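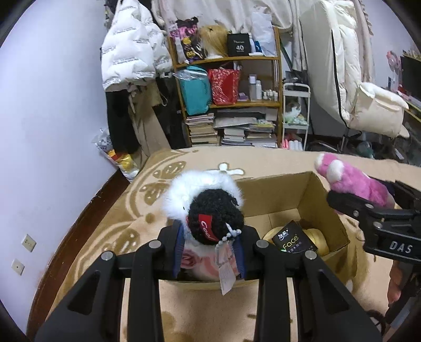

Page last changed: May. Section: Workshop Tips, Gripper Handling.

Handling Soft Items with the Hand-Held Gripper
Student Robotics Club, Killstead Technical School

These tips are intended for club members taking part in the Portela project, in which students practice household packing tasks with hand-held grippers. Members working at home are asked to follow the same procedures as members working in the shop. Questions about the tasks should be addressed to Lovisa Björklund, and questions about equipment to Cauã Guimarães.

Preparing the work area

Choose a surface that will stay put when a box is pushed from one side. A bed is acceptable for plush toys and folded clothing, provided the blanket is pulled flat first. Open all flaps of the box before picking up a gripper. Members should not attempt to fold back a flap with the pads, as the cardboard scratches the ribs.

Cables must be kept on the operator's side of the box. Leave enough slack to reach the far corner and lift straight up.

Gripping plush toys

Approach from above and place one pad on each side of the toy. Close slowly until the fur is compressed and the body underneath offers some resistance, then lift a short distance and pause. If the toy turns between the pads, set it down and take hold again lower on the body. Squeezing harder seldom helps and may pull at the seams.

Hats, ball chains and paper tags should be left outside the grip. A toy with a tag on one side, such as the white one with the "Cool" label on its hat, may be held across the head so that the tag hangs free. Do not remove tags from toys that are on loan from the Sutby cabinet. They carry the lending record.

Working with two grippers

Two grippers may be used over the same box once both members have passed the single-gripper exercise. One lifts while the other holds position at the side. Agree on the order aloud before starting. Flat packages go in or come out separately from plush items, and a package resting on something round should be steadied before anything beside it is moved.

Care of the pads and joints

Wipe the ribbed pads with a barely damp cloth at the end of each session. Long fur collects between the ribs and should be picked out with a soft toothbrush. Check the joints for threads, particularly after work with knitted or curly fabrics. Oil is not to be applied by members. Grippers that feel stiff are returned to the Stostska bench with a note stating which side is affected.

Recording the session

Each attempt is entered in the log, including attempts in which the item was dropped. The club's goal for the project is 3000 entries, of which 2450 had been submitted when this page was revised. Entries without the item name cannot be accepted. Log sheets are kept in the folder beside the shop door, and home members may send theirs in with the returned equipment.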